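Counting calories was never the plan: Mirjam Timmermans on feeding a long trail

When I reach Mirjam Timmermans she is sitting on her kitchen floor in Windport, sorting oatmeal. She walked the Ivach Traverse end to end last summer, all 861 miles of it, and she is already packing for another go. "I love this part!" she says, and I can hear a zipper bag squeak shut. "People dread it. I put music on and I'm happy for a whole weekend."

Timmermans has become the person other hikers write to when they want to know what to eat. She didn't set out to be. Her first long walk, a winter crossing of the Primen hills one January, went badly enough that she nearly gave the whole thing up. She had packed nothing but rice and lentils, and by the third night she couldn't stand the smell of either.

"I was doing the math right and I was miserable," she says. "I had enough food for two people and I'd sit there on a rock with the pot in my lap and not eat it. Then a woman at the hut gave me half a chocolate bar with peanuts, and I swear I could have walked to the ocean."

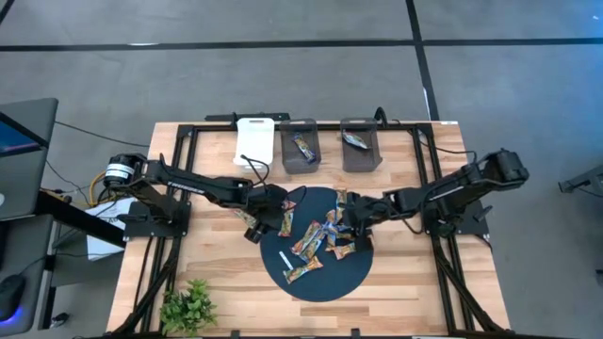 She still eats lentils, she wants me to know. But they come out at supper, when there's time to sit. During the day she goes by what she calls pocket food, anything she can open with gloves on and finish before she gets cold. Crackers, dried mango, salty nuts, a wrap rolled around peanut butter and potato chips (she insists I try this, and I have, and she's right). She eats a little every hour, whether or not she feels like it.

"If you wait until you're hungry, you're late," she says. "On the long climb up to Hosoda I used to get so grumpy. I thought I was a grumpy person on hills. I just needed a snack at ten o'clock."

The Traverse passes through very few towns, so most hikers mail boxes ahead to themselves. Timmermans sent nine last year and has strong feelings about what went into them. The early ones were too sensible. She'd filled them in spring, at home, full of good intentions and fresh from a decent lunch, and by the fourth box she was trading her own plain oatmeal for other people's cookies on the post office steps at Hosoda.

Now she leaves gaps. Each box gets the dull stuff, the oats and the powdered milk and the noodles, and then she buys the fun part in town when she gets there. "Because how do I know in May what I'm going to want in August? Last year I wanted pickles. I'd never cared about pickles in my life! I drank the juice out of the jar outside the store."

What does she tell a first-timer? She laughs and says she tells them to go for a long walk on a Saturday with a full day's trail food and see what comes home uneaten. Whatever is still in the bag at the end, leave it out of the boxes. 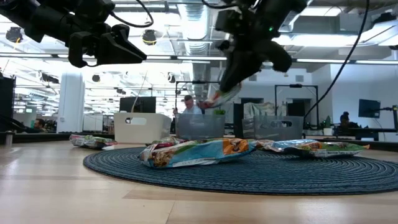 Cost comes up too, as it always does. Her last big shop before the Traverse came to 73 dollars, mostly at the discount grocery, and she bought the store label for nearly everything. The fancy freeze-dried dinners she saves for bad weather, one to a box at most. She likes the curry. She doesn't like the eggs, and she makes a noise down the phone that I can't spell.

Weight is the other thing people ask about, and here she's more relaxed than I expected. She takes extra wrappers off at home, she pours olive oil into a small screw-top bottle, and she carries a real onion. An onion! "It's heavy and it's silly, and when I fry it the whole camp comes over to say hello. I've made good friends with an onion."

Her favorite meal of the whole trip was on the high shelf above Ivach, at her last camp before the finish. Noodles, the end of the cheese, a squashed tomato someone had carried up from the valley and cut in four. They ate out of the lids of their pots and watched the lights come on below. She didn't take notes that night, though she usually does, in a little book where every supper gets a line and a score.

This time she's heading out with her sister, who has never slept in a tent and who doesn't like nuts. Timmermans is thrilled about both. She has been testing seed bars all week, and before we hang up she reads me the scores so far. The sesame one is winning.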